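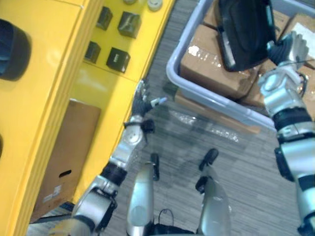
Home | Forums | Buying & Budgets | New Posts | Log In

Humanoid for tote unpacking – does this budget make sense?

shelfwright40
Posted Wednesday, April 4, 2018

We run a small parts stockroom (same building since 1997, same carpet too, I think) and I've got until December to spend or lose some equipment money. The work is taking stuff out of gray totes and getting it onto yellow shelving. Mostly cardboard boxes, plus soft floppy black things that never fold the same way twice.

I'm leaning toward a two-armed machine on legs with proper fingers. Prillura will lease one with a service plan. Has anyone here budgeted for one of these? What did you forget?

carton_mo
Spare fingers! We put down zero for hands the first year and I had to go begging. Ask Prillura for the price of one complete hand before you sign anything.

dunmoor_ops
I'd skip the legs. You have a flat floor. A wheeled base from Closten with the same arms would do the same totes and you'd have money left over for grippers. Legs are what you buy when there are stairs.

shelfwright40
No stairs, but the totes sit right on the floor and the low shelves are low. The Closten base I tried couldn't bend far enough.

dunmoor_ops
So put the totes on a stand. We bought 40 of them and that was cheaper than one month of anybody's lease.

carton_mo
Gotta disagree with dunmoor a bit – stands eat aisle space, and ours is tight. Do look at cables though. Anything thin hanging near the legs or running down an arm, ask who pays when it snags. Harahap covered ours, but only after 115 emails back and forth.

shelfwright40
Ha, ok. Adding a line for cables and one for hands. Is $1000 enough for cables?

dunmoor_ops
For cables, sure. For a hand, no way. And get the Closten quote with stands anyway, so you've got both numbers when you go in to ask for the money.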